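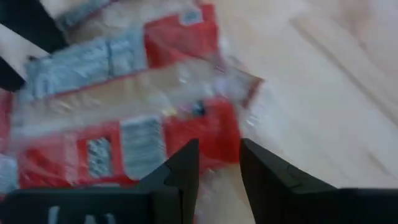

Quyên Trịnh wrote in after the August page to say that the wrist camera tip was too generous. In her cell the wrist view is used only for the last part of the approach, and anything it reports while the arm is moving fast gets thrown away before it reaches the planner. She asked why the page told readers to fuse every frame.

The page was wrong on that point and the tip has been rewritten. The rest of the list has been gone over at the same time. It applies to a bench setup with two arms, parallel grippers, one overhead or head camera and one camera per wrist, handling light packages in film or plastic bags. Settings are given for the Zalmont control stack, version as shipped, but most of them have an equivalent elsewhere.

Wrist camera frames

Gate the frames on joint speed. Take the speed from the encoders and don't try to work it out from the pictures. If any joint is above the limit you have set for looking, drop the frame and keep the last good estimate with its age attached. The planner must be able to see the age.

Shorten the exposure before you touch the detector. Glossy film reflects a lot of light and most benches have enough of it already. Fix the exposure, fix the white balance, then collect your reference frames. Auto exposure will step when the black fingers move into the lower part of the view, and the detector will see a different package after the step.

Mask the fingers. The mask depends on how far the gripper is open, so store one mask per opening step and interpolate. A single mask drawn with the gripper closed will let finger pixels through on every approach.

Time stamps

Stamp frames at the driver, on the same clock as the joint states. Stamping on arrival puts the network delay into your hand-eye error, and you will then spend a Saturday recalibrating a camera that was fine. If the driver can't stamp, measure the delay once with a blinking light and a logged output, and subtract it as a constant.

Keep 2000 joint samples in the ring buffer. The default is 700, which is enough until the detector runs slow, and then the lookup falls off the end and returns the oldest sample without a warning. Zalmont logs this at debug level only. Turn it into an error.

Interpolate between the two nearest samples. Never take the nearest one alone during motion.

Shared space between the arms
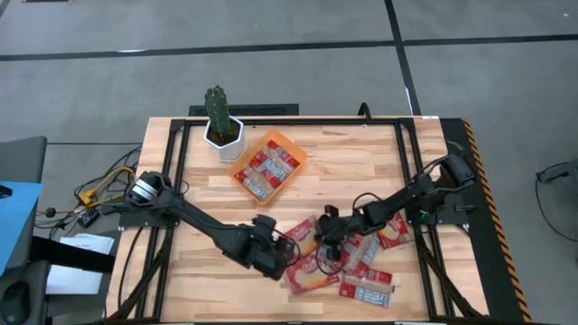
Planning for two arms on one table goes wrong mostly in the bookkeeping. Each arm's planner treats the other as an obstacle, and the question is which version of the other arm it uses: where it is, where it was told to go, or the whole volume it will sweep. Use the swept volume for any move longer than a hand's width and the current pose for short moves near a target. With the two grippers down by the middle of the table and only a short gap between them, the swept volume rule by itself locks both arms, each waiting for a region the other has reserved. The fix is a lock with an owner. One arm holds the middle region, the other plans to a hold point outside it, and the lock is released when the owner's fingers have cleared the region in the measured state. Releasing it on the commanded state is too early.

Give the lock a timeout and make the timeout stop the cell. A lock that quietly expires and passes to the other arm is worse than having no lock.

Log every request, grant and release with the plan number. Cui will draw these as bars on a time line if the messages are on one topic. Two bars overlapping is a bug in the release condition almost every time.

Things on the table that stay put

Model them as simple shapes and pad them. A potted plant is a cylinder for the pot and a taller, fatter cylinder for whatever grows out of it. A tray is five thin boxes. Resist the urge to use a scanned mesh, which costs planning time and gains nothing at these clearances.

The tray needs a measured pose every cycle. It is light and it turns when a finger brushes the rim. Fit the rim from the overhead view, compare it with the last fit, and if the angle has changed by more than your limit, replan the drop. Don't assume that it is square to the table. A long narrow package released across a tray that has turned will land on the rim.

Fence and panel geometry goes into the static scene and never into the detector's scene. If the same panel arrives from both sources, with slightly different positions, the planner sees a thicker panel and starts refusing moves on that side.

Choosing which package to pick

Rank by overlap first and by distance second. A package that lies on top of another one is easier to take than the one under it, even when the lower one is closer to the arm. The instance masks give you the overlap graph directly. Two masks that share a border need a depth check along that border; two that don't share one can be treated as separate.

If depth is poor on clear film, and it usually is, use the printed area. Print returns usable depth where the window next to it doesn't. Fit a plane to the printed part alone and extend it to the outline. The error at the crimped ends can be ignored for picking.

Re-rank after every pick. Moving one package disturbs its neighbors, and a ranking made before the pick is a list of guesses afterward. The cost is one detector pass.

Where two packages look the same, don't carry identity across a pick. Trackers will swap labels between identical wrappers and the log will then show a package going from the tray to the table by itself. Count by region and keep the labels local to a single cycle.

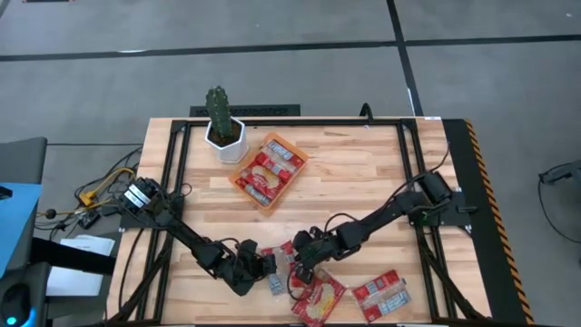
The grasp check belongs in the same cycle as the re-rank. Three signals are available and they disagree often enough that all of them should be logged: finger opening after close, motor current, and the detector's result for the region that was just picked from. Film packages crush, so the opening alone will report a miss on a good grasp near the edge. Current alone will report a good grasp when the fingers have closed on the table surface. Require opening or current, plus the detector, and send anything else to a retry with the fingers lifted by a finger's thickness.

Limit the retries. Nine was the old value on this page and it was far too many. Set it to two, then skip the package and go to the next in rank. It will have a different rank when its neighbors are gone.

Gripper force and speed

Close in two stages. Fast to a finger opening just above the expected width, then slow with the current limit lowered. Zalmont exposes both stages, but the second inherits the first stage's limit unless it is set explicitly, and the parameter file doesn't show the inherited value.

Set the closing limit per product and store it with the product, away from the arm configuration. Otherwise a swap of arms changes how hard the package is squeezed.

Check the contact height at the same time. On a wood top the surface is seldom flat over the full reach, and one table height for the whole cell leaves the fingers high on one side and pressing on the other. Touch off on a coarse grid, fit a surface, and add it to the target height. Do this again whenever the top has been unbolted.

Logs and playback

Record joint states, commands, lock messages and detector output always. Record images only around events, with enough before the event to see the approach. A buffer of 1000 frames per camera has been enough at the Ostthorpe bench and fits in memory on the control computer there.

Write the parameter file into each log. The whole file, including the defaults. A name or a version tag is no help when somebody has edited the file in place.

Play back through the same code path as live data. If playback has its own loader with its own time handling, bugs in time stamps vanish in playback and you will look for them in the wrong module.

Reader notes

The Zirkow bridge for teach pendants works with the current Zalmont release if the heartbeat is moved off the image network. On the shared network it drops out when all cameras send at once. The symptom is a protective stop with no entry in the arm's own log.

One reader reports that the lock timeout is reset by a parameter reload. Confirmed. Don't reload during a cycle, or patch the reload handler to leave running timers alone.

Another asked if the finger masks can be produced from the arm model in place of stored images. They can, and the result is good with a rigid mount and a recent hand-eye calibration. With a mount that flexes, the drawn mask is off by enough to leave a bright edge along one finger, and the stored masks are better.

Questions about cable routing and mounting plates go to the hardware page. Corrections to this one should include the stack version and the parameter file.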